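Buy the Cheap Toothbrush

I've been using the same plain kind of toothbrush since college, and I'm tired of being made to feel bad about it. My brother-in-law Senan Conneely has a Flollura with 11 settings. Eleven! He uses one of them (I asked). It cost him 283 dollars, and the new heads come in the mail whether he wants them or not.
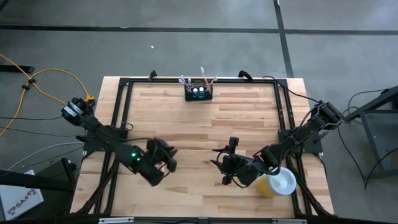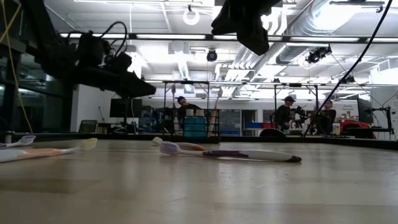

What the extra money buys

Mostly a charger, as far as I can tell, and one more thing fighting for the outlet by the sink. Senan left his charger at a hotel in September and went around with a dead brush for days before he gave in and bought a regular one at the front desk. He said his teeth felt fine.

I know some people really need the electric kind, and if your dentist tells you to get one, go get one. My own dentist just wants me to slow down and quit scrubbing so hard, and a fancier handle won't do that for me. I'd rather grab a pack of soft ones, stick the spares in the drawer and toss each one after 90 days. Then I can spend what's left on floss, which I should be using more anyway.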